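Clearing the table

We moved to the flat in Toltholm in December and for most of the winter the table was where things went when we didn't know where else to put them. Post, tape measures, a bag of screws from the old bookcase, the good scissors, the bad scissors. We ate on the sofa. I wrote a bit about the shelves last time, and a couple of you asked how the table was getting on, so this is the table post.

It's a light wooden one and it came from Yurani Villca, who was moving to Drilden and had no space for it. I paid her 50 for it and she threw in the chairs. It weighs more than it looks. We got it up the stairs on its side with one leg off, and the leg has had a slight wobble ever since, which I keep meaning to sort out with a proper washer.

The first thing I did was take everything off and put it on the floor. I don't recommend this if you have a small floor. I had meant to do the whole job in an afternoon, and by teatime I had a clear table and nowhere to walk. Then I went through it one bit at a time, starting nearest the door. Anything that belonged in another room went to that room. Anything I couldn't name went in a shoebox, and the shoebox is now in the hall cupboard with a lid on it. I expect I'll find it again when we next move.

Wiping it down took longer than I thought. There were rings from mugs, some of them ours and some of them from Yurani's time, and a patch of candle wax near one corner that had to come up with a plastic scraper and a warm cloth. I used a bit of ordinary washing-up liquid and dried it straight after. One of the rings won't shift. I tried the trick with toothpaste that everybody passes round and it made a slightly paler ring, so I left it alone after that.

The next question was what to let back on. I do a fair amount at that table now, mostly wrapping and mending and sorting small things into other small things, and I wanted it to stay usable without having to clear it every time. So I got a black desk mat. It was 11 in the sale at Gekard and it's the most useful thing I've bought since we moved in. If a job is on the mat then it's a job, and if it's off the mat it's just stuff that lives on the table. I know that sounds fussy. It has stopped me putting a hot pan down there twice, though.

The lamp was the other thing. The ceiling light in that room is right in the middle and the table isn't, so you sit in your own shadow all evening. I looked at a lot of lamps, far too many, and wrote down prices on the back of an envelope like my dad would. In the end I went for a black desk lamp with a round base and a jointed arm, so it can stand at the back left and still reach over. The shade is a silvery white dome. It does get in the way of the curtain a little if you push it back too far. The lead comes off the left side of the table, and I've got a clip for it somewhere (possibly in the shoebox).

I had a plan for a drawer unit as well. Teuber do one with castors that would have gone under the window end, but it was 200, and when I measured up it would have stopped one of the chairs going in. I went back and measured again in case I'd got it wrong and I hadn't. So no drawers for now, and the things that would have gone in the drawers are in two biscuit tins on the shelf behind.

Tissues stay out. We tried keeping them in the kitchen and it was a nuisance, up and down all the time, especially when we both had that cold. They're in a black box with a light wooden lid, which goes with the table by pure luck as I bought it for the bathroom.

Then there are bowls. I have more bowls than I have cupboard for, and I've stopped fighting it. The big white one is too wide for the shelf over the sink unless you tip it, and it's a pain to lift down, so it lives on the table and gets used for whatever I'm sorting. Beads, buttons, peas once. When it isn't in use it sits at the left, half on the mat and half off, and I've given up straightening it. There's a little pale one too that tends to drift to the back and get hidden behind something.

Bags are my weak spot. I can't throw away a decent paper carrier bag. If it stands up by itself I'll keep it, and I'll tell myself it's for returns or for taking things to the charity shop, and then a month later it's still at the end of the table. I had 426 photos on my phone when I went through them in the spring, and I could follow the same bag through a good number of them, a little more creased each time. My rule now is one bag at the right-hand end. When it's full it goes out of the door, whatever is in it.

The cord is less under control. I use a lot of it for tying up parcels and it comes off the roll quicker than it goes back on. I've tried winding it round a piece of card, which works until you're in a hurry, and I've tried a jam jar with a hole in the lid, which works until the end slips back inside and you have to take the lid off anyway. At the moment it mostly sits in a heap on the mat. A friend suggested a clothes peg and I'll give that a go.

Small wrapped things go in clear plastic containers, so I don't have to open five of them to find one. I started by labelling them and then the labels peeled. You can see well enough what's in them without.

It still isn't what I'd call tidy, but we've eaten at it most evenings since the clocks changed, and it takes a couple of minutes to clear a space for two plates – three if the cord is out.
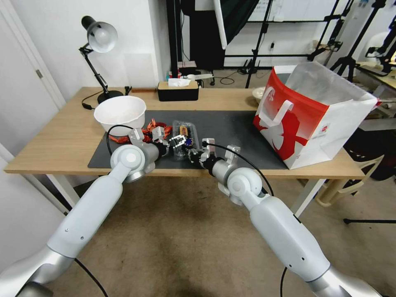
Next job is the wobbly leg. I've got the washer now, but it means turning the table over, so everything will have to come off again, and I'd like to get the hall cupboard done first so there's somewhere to put it all. If anyone has a good way of getting a mug ring out of pale wood that doesn't involve toothpaste, please leave a comment.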